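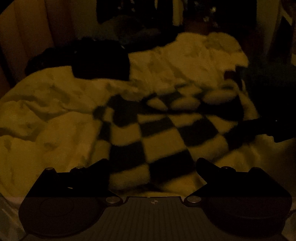
Prandevach Support replied: Hello, and thank you for such a thorough write-up. Could you tell us whether the import stops at the same booking each time, or somewhere different on each try? Please also let us know which program made the file. We don't need the file itself yet.

Ticket opened: Monday, May 6, 2024
Product: Prandevach Bookings, calendar import
Status: Solved, left open for one follow-up

Customer update 1

Hello again, and thank you for getting back to me so quickly, I was expecting to wait until after lunch! It stops in the same place every time. The old file comes out of Testa, which we used for years for our 4 guest rooms and which I was really quite fond of, and it has 3,944 bookings in it. Prandevach reads in 1,791 of them and then says "Import complete" with a nice green bar, so I very nearly didn't notice. I only looked because a couple who come back every spring rang to check their dates and I had them down as never having stayed with us at all.

Things I have tried so far:
- saving the file again from Testa, with and without the canceled stays
- a different browser, and then my sister's laptop
- deleting everything and starting over (twice, and the second time I made tea first)

Same number every time. I have not changed anything inside the file, I didn't dare.

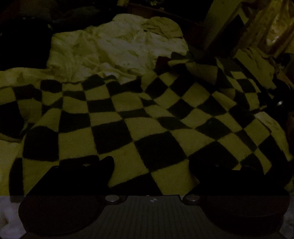

Checkered blanket and light bedding on the bed.

Support update 1

Thank you, that helps a lot. A stop at the same booking nearly always means there is something in that booking the import can't read. Please open a copy of the file in a plain text editor, not a spreadsheet, and look at the last booking that came through and the one right after it. Check the notes column for a line break or a lone quotation mark.

Customer update 2

Well, you were right, and I feel a little silly. The booking after the last good one is from a February, years back, and in the notes I had typed out a guest's whole breakfast order, with the return key after each item -- and one quotation mark at the start that I never closed. I took the breakfast out of the copy, saved it, and the whole lot came in. I was so pleased I called my sister over to look.

There is one more thing, though. I now have 23 stays in the Lernau room showing up twice. They all came to us through Nerkalska, the travel site, and it looks to me as if one of each pair is from my file and the other is from the live calendar link, which I had left switched on the whole time.
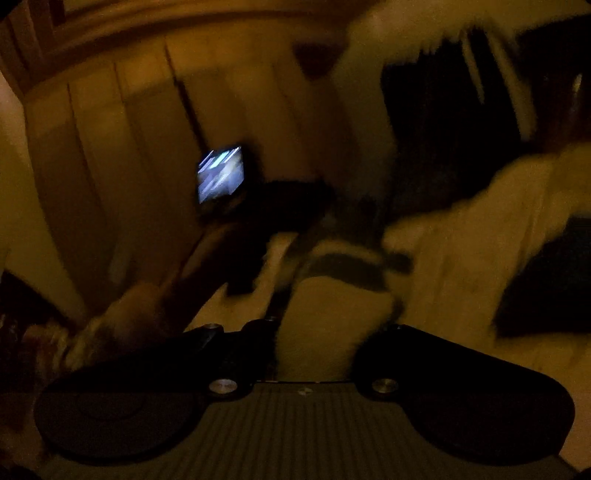
Calendar links are the part of all this I understand least, so please be patient with me. I had been so busy with the one broken booking that I never gave the live link a thought, and it was a bit like the last picture, where the screw heads are nice and bright and the room behind is all a blur. Should I switch the link off, delete the doubles by hand and then switch it back on? Or will Nerkalska just send them all over again?

Support update 2

Please switch the link off first, then use Merge Matching Stays under Tools. Keep the copy that came from your file, as it has your notes. When you switch the link back on, pick "future stays only" and the old ones won't return. We have passed the misleading green bar on to the people who look after the import screen.

Customer update 3

Merged, link back on, one of everything. Thank you so much. I'll look again on Friday once the weekend bookings have come through, so if you could leave this open until then I'd be grateful.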